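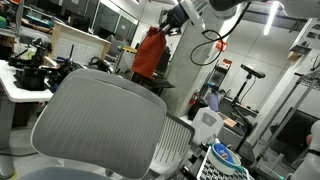
What do you do when the gripper closes on a soft bag but keeps dropping it halfway to the drop zone?
Slow the arm down on the swing first, then look at where on the bag the gripper is closing. Most drops in our class came from a fast turn and a grip taken too close to the edge of the cloth.

Thread: Soft items task, bag keeps falling out
Board: Student Projects > Arms and Grippers

fogh_lab2
Posted 6 August 2024

Moving this out of the general thread because it was getting buried. We are a summer class at Floltham and our final project is the soft items task. The arm has to pick up a cloth bag, carry it across the work area, and put it down in a marked square. Full points if the bag lands inside the lines. Half points if it touches a line. Zero if it falls anywhere on the way.

We can pick it up. That part has been fine all through July. The trouble is the carry. The bag starts to slide as soon as the arm turns, and by the time it reaches the square it is either hanging by a corner or on the floor.

Two-finger gripper, stock pads, no force sensor. Bag is empty. Rules say we can't change the bag.

mkt_carola
Is the bag always lying flat when you pick it up, or does it start bunched?

fogh_lab2
It starts however the judge drops it. Mostly bunched.

dowelrod
Then it isn't a carry problem. You are grabbing one layer of cloth some of the time and four layers the rest of the time. One layer will slide out of stock pads every time. Fix the pick and the carry takes care of itself.

grotier_team
I don't agree. We had the same bag task last term and our picks were good, checked by hand before every run. It still slid. What fixed it was cutting the acceleration on the base joint. We left the top speed alone and only changed how fast it got there. The bag swings when the arm starts and again when it stops, and the swing is what works it loose.

dowelrod
If the pick was good it would hold through a swing. It's an empty cloth bag. It weighs nothing.

grotier_team
It weighs very little, but it hangs a long way below the pads and it swings every time. Try it by hand. Pinch a bag and turn around fast, then turn around slow.

lfigueroa
I teach this unit, so here is how I would split it up. Run the same pick and don't turn the base at all. Just lift, wait, and lower. If the bag slips while the arm is standing still, your grip is bad and dowelrod is right. If it only slips when the arm turns, grotier_team is right. Do that before you change any settings. A lot of teams change the speed, the pads and the pick height in the same afternoon and then can't say which one helped.

Lautaro Figueroa

fogh_lab2
OK, did that this morning. Lift and wait was fine on every run except 2, and on both of those we had it by the hem. With the turn added back in it dropped more often than not. So it looks like some of each.

mkt_carola
For the hem picks, aim lower into the pile. We told our arm to go to the highest point of the cloth, and the highest point was nearly always a fold near the edge. Going to the middle of the shape and pushing down a little further before closing got us more cloth in the pads.

Watch your table height if you do this. We pushed the fingers into the table once and had to redo the calibration.

pallet_jack
Or put grippier pads on it. We used the textured ones from Vundberg and stopped thinking about it.

fogh_lab2
Pads have to be stock in our division.

pallet_jack
Ah. Ours is open. Forget that then.

dowelrod
Going to the middle is what I meant by fixing the pick, for the record.

grotier_team
And it will still swing.

hessel_k
Question for the original poster. How is your cable run? When we had drops on the turn it was the cable loop to the gripper. It was too short, so it pulled on the wrist near the end of the move and gave the bag a jerk right before the drop zone. You could hear it. We gave it a longer loop and tied it off further back on the arm.

fogh_lab2
We have a good amount of slack, but I haven't watched it through a full move. Will check.

hessel_k
Too much is bad too. A big loop can catch on things. Move the arm through the whole path slowly with one person watching the cable and one on the stop button.

lfigueroa
Agree with hessel_k. Do that check any time someone has re-tied the cable, and clear the area under the path first.

fogh_lab2
Update. Cable was fine, didn't touch anything. We changed the pick to the middle of the shape and ran a set, then put the slower start on the base joint and ran another set. The first change got rid of the hem grabs. The second one got rid of most of the rest. It still lands on a line sometimes because the bag is moving when we let go, so we are adding a short wait before it opens.

mkt_carola
How long a wait? We lost time points on that.

fogh_lab2
2 seconds for now. There is no time score in ours, only a limit for the full run, and we are well under it.

Carola Stüber, if that's you, thanks for the table height warning. We set a floor in the code before trying the lower pick.

mkt_carola
That's me. Good luck with the final.

dowelrod
Post your pick code when the class is over. I'd like to see how you find the middle when the handles are sticking out to one side.

fogh_lab2
Will do. Right now the handles do pull it off center a bit. We may just ignore any thin parts of the shape.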